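Home Laundry Kitchen Workshop Storage Tips Contact

Search tips Enter keyword Go

Folding on the bed with hand-held grippers: tips for recording at home

Posted October 2023

Print this page
E-mail this page

These notes are for households recording folding examples for the Teltesar set. The system learns from what you do with the grippers, so an ordinary fold done at a steady pace is worth more than a perfect one. We ask each household for 40 folds to start with. Most people go on to 200 over a couple of months.

Getting the bed ready

Leave the bed cover on. A patterned cover is fine and we want plenty of them, including dark ones with pale lettering. Pull it roughly flat but don't iron it or tuck it in hard. Some wrinkles underneath are useful, as the system has to learn which folds belong to the garment and which belong to the bedding.

Put the clothes to be folded at one end, within reach. Kids' clothes in thin fabric are a good place to begin. They're light and the fingertips can get hold of them without much force. Leave jeans and heavy jumpers until your hands are used to the tool.

Working on the garment

Bring the fingertips in low, on either side of a raised bit of cloth, and close them slowly. If you get the bed cover as well, open up, lift off and try again. Keep the failed try in the recording.

With two grippers, use one to hold the garment down near a seam or gathered edge while the other pinches and moves the cloth. Swap sides now and then so the set doesn't fill up with right-handed folds. 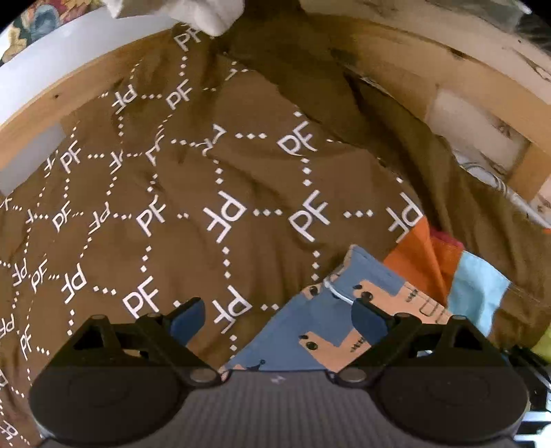
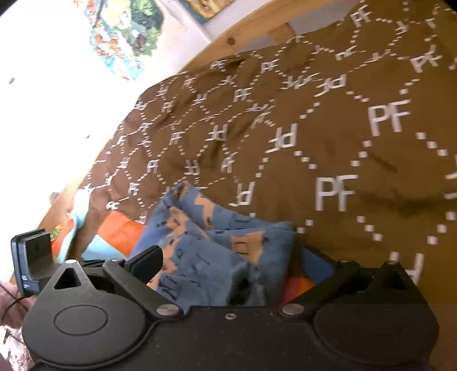

Blue printed cloth on a brown "PF" cover, in all three.

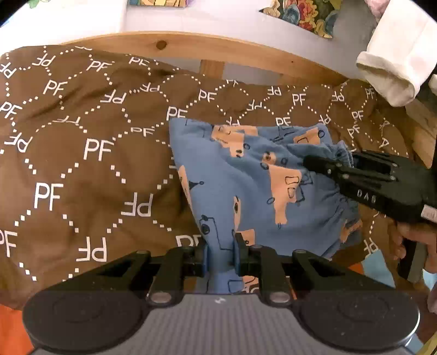 Common problems

Fabric slips out of the fingertips. Take a bigger pinch. Wipe the rubber with a damp cloth and let it dry.

Garment slides along with the bed cover. Hold a corner down with the second gripper, or smooth the cover and start over.

Elastic edges curl back. Fold these to the inside last. A small curl at the end is fine and doesn't need redoing.

Cords and ties get caught. Lay them on top of the garment before you begin.

Saving your work

Stop after 60 minutes even if there's a pile left. Tired arms make jerky recordings. Name each file with your household number and the type of garment, then upload it to the Kirkirel folder before you charge the grippers. The colour of the garment is handy in the notes but you can skip it.

Towels and pillowcases are on a separate page, and will be updated in November.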